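Trellar Tabletop, data card

806 simulated episodes, one black arm, blocks on a gray mat. Collected at Prurnley with the Narance controller. Home robot pitches keep promising a cleared table. We wanted the dull part first -- getting a gripper onto one orange block.

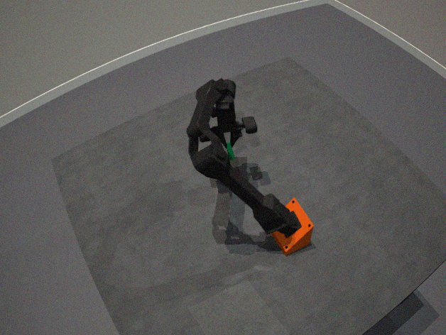
Lazaridis objects that block tasks do carry over to dishes, given enough episodes, and would like 3000 before anyone judges.

Maybe. No dishes in version 2, no cloth, no real kitchen. Please don't cite it as proof of chores.

Known gaps: 7 episodes have no end label.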